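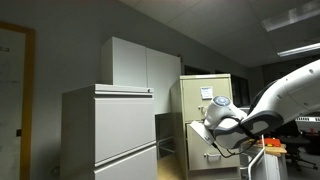

Annatjie Mokoena
16/07/2019

1/ We are finally going through the filing cabinets at Clerngate. I said I would post how it went, so this is a thread. It's long and it's all paper.

2/ Background: the office has three kinds of storage standing next to each other. A beige upright cabinet with drawers, a lower light gray one with wide drawers, and a tall white cupboard with two doors. They were bought at different times and none of them match.

3/ The last full sort was before I started. Since then people have filed things wherever there was room. The wide gray drawers got the big stuff, the beige ones got letter-size folders, and the cupboard got whatever was in someone's hands at the time.

4/ I began with a count. Folders in the beige cabinet: 442. That includes empty ones, and there were plenty. I also counted a folder inside a folder as two.

5/ Sorting rule for the first pass: keep, scan, shred, ask. "Ask" means ask Vittoria Pellegrini. She has been here longest and she remembers the Ranadetti job, which takes up most of the beige upper drawer.

6/ Ranadetti ran for years and every version of every drawing list was printed. Vittoria went through the first stack and said we need the signed ones and the final ones. I had been ready to keep all of it.

7/ We did not take everything out at once. I tried that at my last job and we spent two weeks stepping around piles. One drawer at a time, then close it, then the next. If your cabinet is the kind that tips, you want to do that anyway. Don't have the top and bottom drawers open together when they're full.

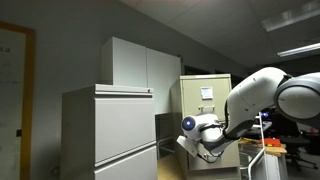 8/ Vittoria's other advice was to write the new label before the drawer goes back together. Otherwise it gets done "later" and the old label stays for another five years. She is talking about me. I still have a card at home that says TAXES, and there are Christmas lights in that drawer.

9/ Labels we settled on: project name first, then years, then a letter if it runs over into a second drawer. Nothing called "General." Nothing called "Misc." If it can't be named it goes in the ask pile until it can.

10/ The card size was a pain. I had bought a pack that was too tall for the holder and trimmed every one of them with scissors. Measure the holder first. I know everyone says that.

11/ Hanging folders next. The old ones had lost their hooks or the metal strip had come out of the fold. I ordered replacements from Ramska and they fit the rails fine. The tabs are a little stiff. I put mine on the front edge of the folder so you can read them without pushing the folder behind out of the way.
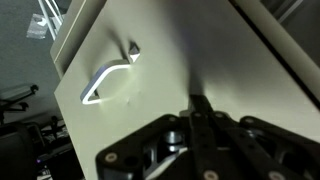
12/ People keep asking if we should replace the beige cabinet while we're at it. I don't want to. I like a cabinet where you can get your whole hand around the handle, and that one has a proper metal bar standing out from the drawer, squared off, easy to grab with a coffee in the other hand. The wide gray one just has a lip along the top edge, and I break a nail on it every February when the annual statements go in.

13/ For cleaning the fronts I use a cloth, warm water and a drop of dish soap. Wipe, then wipe again with plain water, then dry it. Skip the gritty cleaners on painted metal. They take the shine off and you end up with one dull patch right where everybody looks.

14/ For the runners, vacuum first. Paper dust packs into the track and then people blame the drawer. I got a staple, a dried-out rubber band and half of a business card out of one track. After that a small amount of dry lubricant. Oil picks up more dust.

15/ Someone asked about the keys. The gray cabinet has a small round lock at the top right corner. The key has been in the petty cash tin the whole time. It's on a string with a tag now, and the tag has the cabinet's name on it and nothing else.

16/ Shredding so far: 149 folders' worth. We are not doing this on the little office shredder. It overheats. The sacks go out with the pickup service and they give you a receipt. Keep the receipt. Put it in the cabinet, I guess.

17/ Scanning is slow. I'm at 1,291 pages. I scan flat sheets through the feeder and leave anything stapled or folded for the end of the day. Pulling staples is a good job for when your head has stopped working.

18/ File names follow the drawer labels exactly. Project, years, letter. Vittoria wanted the date first and we went back and forth on it. If the screen says one thing and the drawer says another, you lose the afternoon.
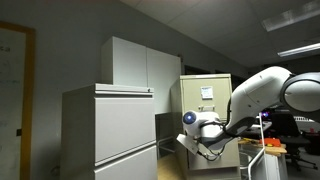

19/ White cupboard. I left this for last and I'm still on it. The plan is supplies on the left, binders on the right. At the moment it's binders on both sides and a box of envelopes from an address we moved out of.

20/ The Yokoyama binders are the problem. They're wide, they're heavy and somebody put them on the top shelf. They're coming down to the bottom. Heavy things low, light things high, and nothing on top of the cupboard at all.

21/ If you find old envelopes with the wrong address, use them for sorting receipts. I wrote the month on each one and lined them up in a shoebox. It's ugly but it works for a small office.

22/ Two questions from the replies. Yes, I'm keeping the order of the cabinets the same. They run along the wall and I don't want to move full steel cabinets for the sake of looks. And no, I didn't color code. We had color coding once and the person who knew what the colors meant left.

23/ What's still open: the ask pile, the right side of the cupboard, and one box that says RANADETTI DO NOT TOUCH in handwriting neither of us recognizes. Vittoria says touch it. I'm going to wait until she's standing next to me.

24/ I'll add to this when the cupboard is done. If anyone has a good way to store rolled drawings without them going flat in the middle, please tell me. I have a lot of them and they're leaning in a corner at the moment.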